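Kellau 3
Contact labelling and grasp segmentation software for two-handed gripper recordings

Kellau 3 reads wrist-view video and jaw position logs from a pair of hand-held grippers and turns them into labelled episodes for policy training. It marks when each jaw opens, closes and lets go, and which object was between the pads at the time. The software is made by Boveck and runs on an ordinary Linux workstation.

Each hand is tracked on its own timeline. An operator can reach for a fruit with one hand while the other is parked at the side of the tray, and the two are never merged into a single event.
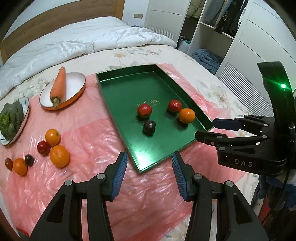 What it does

Segmentation. Recordings are cut into approach, close, carry and release. Cut points come from the jaw log first and the video second, so a blurred view does not shift them.

Object masks. Round items that touch or overlap are separated before a grasp is assigned. You can set a class list (orange, apple, plum, carrot and so on) or leave objects unnamed and give them numbers only.

Shiny surfaces. Reflective trays and crinkled plastic sheet used to produce false masks in version 2. The new reflection filter, licensed from Filtero, removes most of these. It is on by default and adds a little to the processing time.

Contact check. When both pads meet the object, the grasp is marked as two-sided. An orange held left and right across its middle is the simple case.

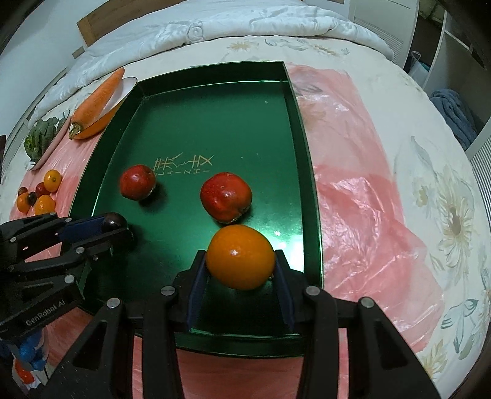 One-sided contact is kept as a separate label. Some teams throw these episodes out and some train on them as near misses, so the export tool lets you choose. The threshold can be changed per object class, and Jytte Briem's set-up notes in the manual list the values we use for soft fruit.

Clutter and close neighbours

If two items are pressed together, Kellau 3 stores both as candidates until one moves. The reviewer sees the pair in the timeline and can confirm with one key.
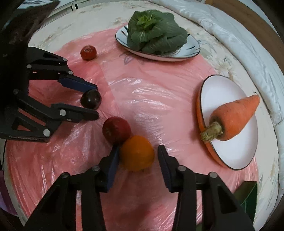
Orange between the jaws touching an apple, with a plum at the left gripper.

Specification

Input: video with matching jaw log, one or two hands
Episodes per project: up to 2,000
Object classes supplied: 206
Export: HDF5, Parquet, plain CSV
Licence: per workstation, 38 euros a month

Not included: gripper drivers, camera calibration and robot control. For calibration we suggest the Szczepańska package, whose files load directly.

Orders and trial licences: Halfdan Toft, Boveck sales desk. Projects made in version 2 open in version 3 but cannot be saved back.

Page updated 2 June 2022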